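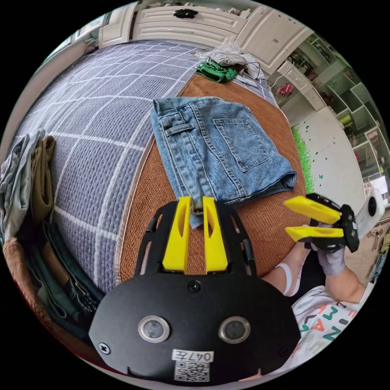 Household robots can fold a towel on a good day and still cannot be left alone with a laundry basket, Noel Villanueva said at the release of the new Nultance chore report in Gonditz. Anyone planning to buy one this year to save time on housework should wait, Villanueva added, and anyone running a stockroom should look at the results chore by chore before deciding.

**Uvard publishes second Nultance report on household and shop-floor chores**

GONDITZ, April – Uvard today published the second report from Nultance, its test program for everyday manual work done by machines. The report covers 14 chores, some taken from homes and some from small shops and stockrooms. Across the program, machines were given 514 attempts. They finished 214 of them to the agreed standard with no help from a person.

The standard was set before testing began and is the same for every machine. A chore counts as finished if the result would be accepted by someone who does that chore regularly and did not see how it was done. A shirt folded neatly but left on the floor does not count. A shelf stocked with the right goods facing the wrong way does not count either. An attempt in which a person had to step in, even to move a chair, is recorded as assisted and left out of the finished total.

**What works now**

The best results came from work with rigid objects in known places. Machines moved boxed goods from a cart to a shelf, sorted returned plastic hangers into bins and carried closed containers between two marked points. They were slower than a shop worker at all three. For a business that can let the work run after closing time, the speed may not matter much.

In the home, the strongest chore was clearing a table of cups and bowls into a tray. Machines did well when the dishes stood apart from each other and poorly when they were stacked or had cutlery in them. Wiping a flat counter was also completed regularly, although several machines wiped around objects and left the area underneath untouched. Under the standard, that is an unfinished counter.

Floor vacuums were left out of the program. They are already sold widely, and testing them again would have made the overall result look better than it is.

**What does not work yet**

Clothing remains the hardest group. Towels and pillowcases were folded to standard more often than any other fabric item, which is no surprise given that they are rectangles and have no front or back. Results dropped with T-shirts and dropped again with trousers, shorts and anything with pockets, belt loops or buttons.

Denim gets its own section in the report. It is stiff at the seams and softer between them, so a fold that starts straight can turn when it reaches a pocket or a waistband. Rolled cuffs catch. A heavy waistband pulls the rest of the garment with it when lifted from one side. People correct for this without thinking, usually with the second hand, and most of the machines tested either had no second arm or did not use it well. The two-armed systems did better on every clothing chore, and they were also the slowest machines in the program.
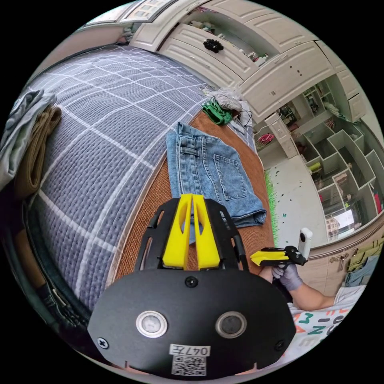
The surface under the garment made more difference than the test team expected. The same machine could fold the same garment on a smooth table and then fail on a bed, where the bedding moved with the clothes. Woven mats fell between the two. They stayed in place, but fingertips sometimes picked up the weave along with the cloth. Uvard has changed the test plan as a result, and every clothing chore will now be run on at least one table, one bed and one floor covering.

Putting clothes away was worse than folding them. Opening a drawer, placing a folded item inside without undoing it and closing the drawer again was treated as one chore. Failures came at each step. Small or unusually shaped handles were missed, drawers were pulled crooked and jammed, and items that had been folded to standard were pushed out of shape on the way in.

In stockrooms the weak point was mixed goods. Machines that handled boxes well had trouble once soft packets, bottles and loose items were put in the same crate. Unpacking a mixed crate was finished to standard less often than any other shop-floor chore.

**Time spent by people**

For the first time, the report also records how long a person had to spend on each attempt. This covers setting up the space, starting the machine, watching it where the maker requires that, and putting things right afterward.

On most household chores the person spent longer on these jobs than they would have spent doing the chore. Folding one basket of mixed laundry is the clearest case. Clothes had to be taken out, separated and laid flat before most machines could begin, and by that point a person is most of the way through the work.

On the shop floor the picture is better. Setup is done once and then used many times, and aisles and shelves do not move between runs. Two chores, moving boxed goods and sorting hangers, took less of a worker's time with a machine than without one.

"The question we get asked is whether a robot can do it," said Villanueva. "We would like people to ask how much of their own evening it takes. A machine that folds six shirts while you stand next to it has not saved you anything."

**How training affects the results**

Makers taking part were asked how their systems had learned each chore. Those whose training material included people doing the chore in lived-in rooms did better in the test apartment than those trained only on a bench. The report treats this as a pattern and goes no further, as makers were free to decide how much detail to provide and some provided very little.

Clutter is where the difference showed most. The test apartment has other clothes lying nearby, cables on the floor, open shelves with small things on them and light that changes through the day. Some machines stopped when an unrelated garment lay within reach of the one they were folding. Others picked up both.

**Testing and review**

Testing took place in a furnished apartment and a working stockroom, both in Gonditz. Attempts were recorded and scored by two reviewers working separately. Where they disagreed, the recording went to Yalçınkaya, an independent testing office with no stake in any of the machines. Makers were shown their own results before publication and could submit a written comment. Those comments are printed in full at the back of the report, including the ones that disagree with the scoring.

Uvard does not sell robots and does not take payment from makers for inclusion. Individual machines are identified by letter in the published tables.

**Next round**

The next round keeps all current chores so results can be compared. It adds pairing socks, making a bed with a fitted sheet, and refilling a refrigerated display. Makers who want to take part can request the entry form from Uvard, and shops willing to offer floor space outside opening hours are asked to get in touch as well.

The full report, the scoring sheet and the list of chores are available free of charge from Uvard on request.

**About Uvard**

Uvard tests equipment used in homes and small businesses and publishes the results. Nultance is its program on manual chores. The company is based in Gonditz.

**Press contact**

Noel Villanueva, Nultance program, Uvard, Gonditz. Interview requests and visits to the test apartment can be arranged through the Uvard press desk.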